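## Hard water: what to do until the Wekley line opens

Several people have asked at the office why their kettles are white inside and whether the water is safe to drink. It's safe. It's also very hard, and it has been harder than usual since spring, when our supply was switched over to the Perano wells while the Wekley line is being repaired. The last reading taken at Flimside was 19 grains per gallon. Anything over ten and a half is usually called very hard.

The repair was supposed to be finished by now. The latest word is November, and it affects all 256 units, including the ones on the hill that used to be fed separately. When the line reopens the water should go back to what it was, which was still hard but not like this.

Hardness is mostly calcium and magnesium picked up from rock. When the water is heated, part of it drops out as scale. That is why you see it first in kettles, coffee makers, shower heads and the water heater, and much less in the toilet tank.

**Kettles and coffee makers.** Fill the kettle with equal parts white vinegar and water, bring it to a boil, switch it off and leave it for 20 minutes. Pour it out and rinse well. Boil plain water once and throw that away too, or the first cup of tea will taste of vinegar. If there is still a crust on the bottom, do it again. Don't scrape with a knife. For coffee makers, check the booklet first. Some makers tell you to use only their own descaler, and a few say vinegar is bad for the seals.

**Shower heads.** Most of ours unscrew by hand. If yours doesn't, wrap a cloth around the nut before you use pliers. Soak the head in vinegar for an hour, then brush the holes with an old toothbrush. Put fresh thread tape on before you screw it back. If the head has a brass or gold-colored finish, keep the soak short and rinse it right away, as vinegar can dull it. The office has thread tape at the front desk.

**Faucets.** A slow kitchen faucet is nearly always a clogged aerator, the small screen at the tip. It comes off with a quarter turn or so. Put the plug in the sink before you start. The pieces stack in a certain order, and it helps to lay them out on a towel in the order they came off.

**Dishwashers.** Cloudy glasses can be scale or they can be etching. Rub one with a little vinegar. If the cloud goes away, it was scale, and you can run more rinse aid. If it stays, the glass itself is worn and nothing will bring it back. Keep the good ones out of the machine for now.

**Washing machines.** Detergent works less well in hard water, so use the hard water amount printed on the box. More than that leaves residue in towels. Please don't pour vinegar into the shared machines. The rubber hoses don't do well with it, and the service contract doesn't cover them.

**Water heaters.** Please leave these alone. A popping or rumbling noise usually means scale at the bottom of the tank. Uzor will be flushing the heaters building by building, starting with Building 4, and a notice will go on your door before they come. They need the closet cleared and a clear path to it. Hot water will be off while they work. If your heater is leaking, call the maintenance number and don't wait for the notice.

**Softeners and filters.** We have been asked about these a lot. A pitcher filter improves the taste but most of them do little about hardness. A whole-unit softener ties into the plumbing and needs written approval, and with the Wekley line due back in the fall it probably isn't worth the cost. Shower filters that claim to soften water mostly take out chlorine. If you want one, you can put it on without asking, as long as you keep the old head and put it back when you move out.

**Houseplants and pets.** White crust on the soil is the same minerals. Scrape off the top layer and water from the rain barrels behind the laundry building if you have fussy plants. That water is for plants only. Cats and dogs can drink from the tap as usual. Fish are another matter, so test before you do your next water change. Test strips are at the front desk next to the thread tape, and one per household is plenty.

If your water is brown, smells odd, or drops to a trickle at every faucet at once, that isn't hardness. Report it the same day.

Edit Szekeres
Flimside residents' office
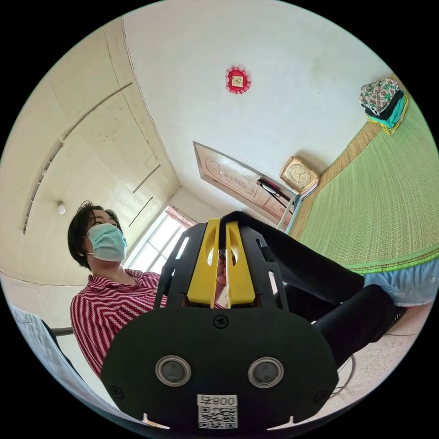
*Flimside, August 5, 2022*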